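Last updated: 14th May
Search this list: enter keywords
Posted to the list by the Triltano storage group

Re: stickers on cabinet doors, and the shelf question

> We have 16 of the narrow gray cabinets from Zallo and want
> to label the doors with picture stickers instead of text.
> Two questions. Does the adhesive mark the paint when it
> comes off? And is the single shelf enough for mixed items,
> or should we order the extra one (part 681)?

On the adhesive: we used the Mestov vinyl sheets, applied in February. Paper-backed stickers from Sandoval left a residue on our test door that needed a plastic scraper and warm soapy water. The vinyl ones peeled clean at 45 days. I have no data past that. Wipe the panel first and let it dry fully, or the corners lift.

Keep stickers clear of the hinge side. The door swings wide and anything near the hinge gets rubbed when you reach past it. A small motif on a light panel reads well enough from across a table - a dark motif without a white border does not read well on dark gray.

On the shelf: one is enough if you store bottles upright and lay books flat. A second shelf cuts the height of the upper compartment and a tall bottle will no longer stand. We ordered part 177 (spare shelf pins) and left 681 off the list.

If you use the back panel for small items as well, space them out. They are hard to tell apart when they overlap, and the shelf hides whatever sits low.

Pictures of our setup follow.

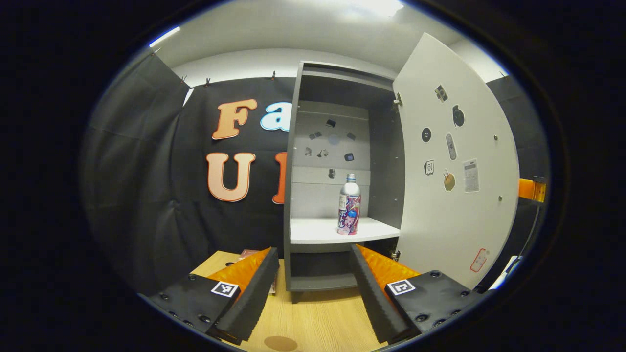
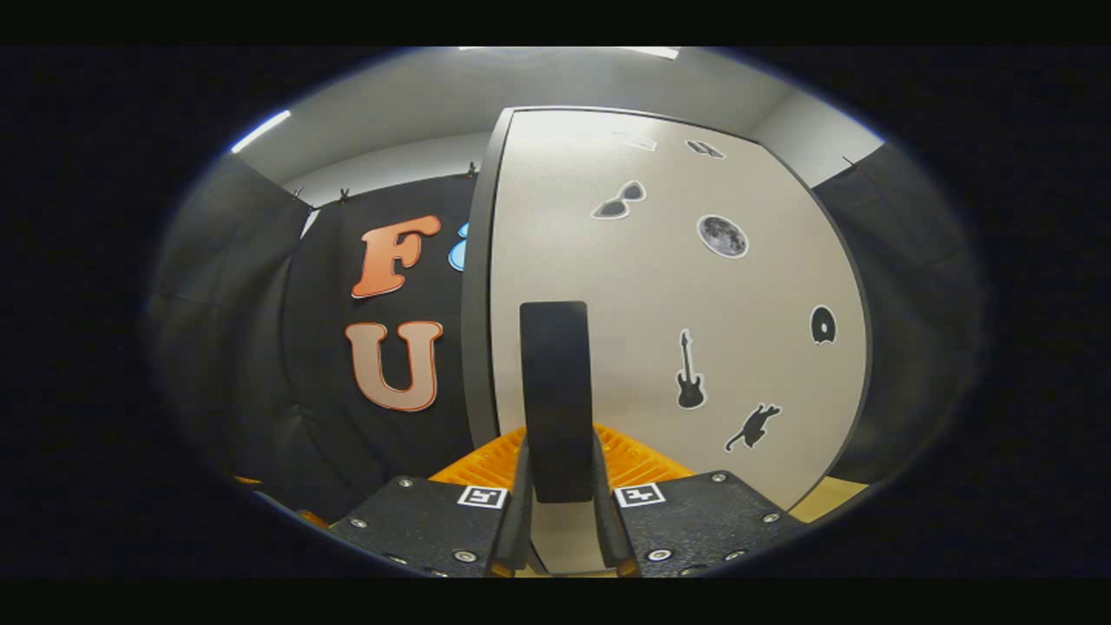
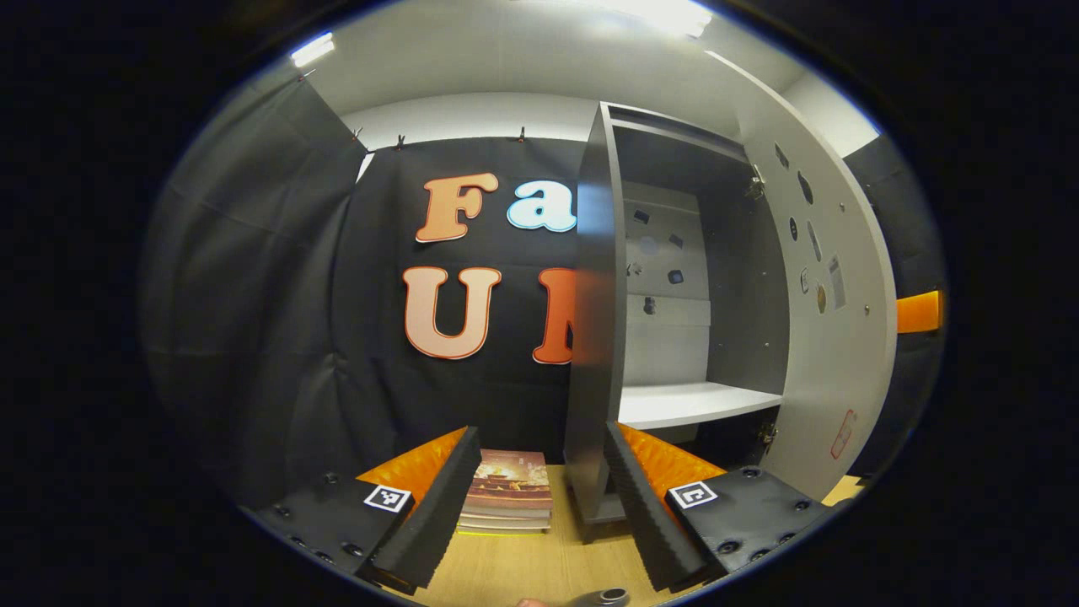 First: door open, bottle on the shelf. Second: stickers on a light gray panel. Third: books on the table, cabinet to the right.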